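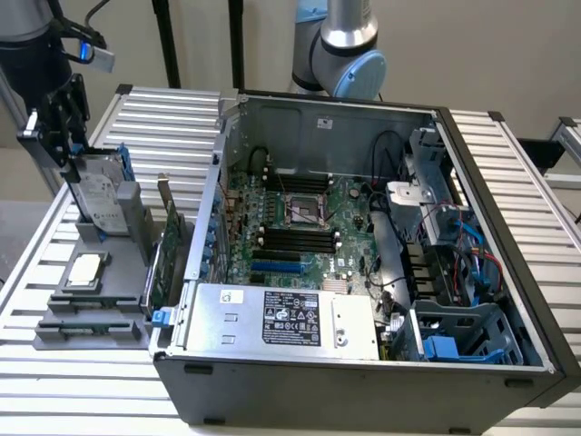

A robot hand holds a hard drive beside an open desktop computer. A processor and other parts rest in the grey holder.

Can robots do the chores yet?

An explainer for readers aged 8 and over, from the Saha learning pages

Many people would like a machine that could tidy a bedroom, load the dishwasher or mend a broken computer. Robots have worked in factories for many years, and some homes have a small robot that cleans the floor. It is reasonable to ask why there is no robot to do everything else.

The short answer is that robots can now do some chores, some of the time, in places that have been made ready for them. The longer answer is given below.

What is a chore?

A chore is a job that has to be done again and again. At home, this might mean folding towels or putting cups away. In a workshop or on a shop floor, it might mean filling shelves, packing boxes, or fitting parts into a machine. People often describe these jobs as easy. For a robot, many of them are very hard.

Consider a cup. You know which way up it goes. You know how firmly to hold it, even if you have never seen that cup before. If it begins to slip, your fingers tighten before you have had time to think. A robot must be given all of these skills, or must learn them through practice.

Why put computers together?

A desktop computer is a useful test for a robot. It is made of separate parts, and each part has its own place. The processor, which carries out the computer's instructions, sits in a square socket. The memory modules are long and thin and go into narrow slots. The hard drive, which stores files and pictures, goes into a metal cage. Expansion cards stand on edge in slots of their own.

The parts differ in size and shape, and they must be handled in different ways. A hard drive is fairly solid and can be held firmly. A processor must be lowered flat and must never be forced. A memory module needs a straight push, but too hard a push could damage it. A robot that can manage all of these has learned more than one kind of touch.

How is the work made easier?

Robots do best when things are where they expect them to be. For this reason, engineers often use a holder called a fixture. A fixture is a block with pockets and slots cut to fit particular parts. The robot does not have to search through a drawer or a heap. It can go to the same pocket each time.

The computer case may be laid on its side so that the robot can reach in from above. The bench may be made of metal bars, which give engineers a firm base for holding equipment in place. These are sensible arrangements, and people use similar ones in their own workshops.

They also tell us something about the robot. A kitchen at home does not have a pocket for every spoon. Someone may leave a school bag on the floor or put the milk back on the wrong shelf. A robot that works well at a prepared bench may become confused in an ordinary room.
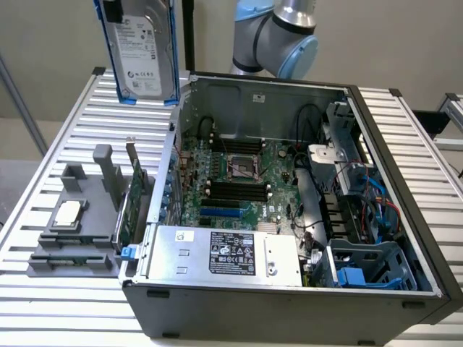
Readers at Erbridge Primary School asked whether a robot that can handle computer parts could also lay a table for dinner, and if it could not, whether it was really clever at all.

This is a fair question. A robot that has learned one job does not automatically know another. Plates are wide and smooth, forks are thin, and glasses are see-through, so that a camera may find their edges difficult to pick out. The robot would need new practice for each. Whether we call it clever depends on what we mean by the word. It may be very good at one job and unable to begin the next.

How does a robot learn a job?

There are several ways. In the oldest, a person writes down every movement as a list of instructions. The robot follows the list exactly. This works well if nothing changes, but if a part has moved a little to one side, the robot may close its fingers on empty air.

In a newer way, the robot learns from examples. A person guides it through the job many times while a computer records the movements and what the cameras see. The computer then looks for patterns in these records. A robot trained in this way may be able to cope with small changes.

How do we know if it has worked?

One good try is not enough. Engineers repeat the job and keep a careful score. Suppose that a robot named Fillia tries to put a memory module into its slot 200 times, and succeeds on 67 of them. That would be an interesting start, but you would not wish to pay Fillia to repair your computer. Suppose that a second robot, Fovel, succeeds far more often but needs a person to help whenever a cable is in the way. Fovel would be useful, provided that somebody stayed close by.

When you read that a robot can do a chore, it is worth asking these questions:

How many times did it try?
Did a person help?
Was everything put ready beforehand?
How long did it take?
Would it work in a different room?

Will robots do the chores one day?

They will probably do more of them than they do now. Jobs that stay the same from day to day are likely to come first. Jobs that involve soft, tangled or unusual things, such as washing, cables and shoelaces, may take longer. Jobs close to people need particular care, as a strong machine must also be a safe one.

Something to try

Put on a pair of thick gloves and ask an adult for 6 coins and a money box with a slot. Post the coins one at a time. Then close your eyes and try again, with the coins in a neat row. Finally, ask your helper to move the coins before you start. Write down which turn was hardest and what would have helped you.

Words to know

Fixture: a holder that keeps parts in a fixed place.
Gripper: the part of a robot that takes hold of things.
Processor: the part of a computer that carries out instructions.
Socket: the place into which a processor fits.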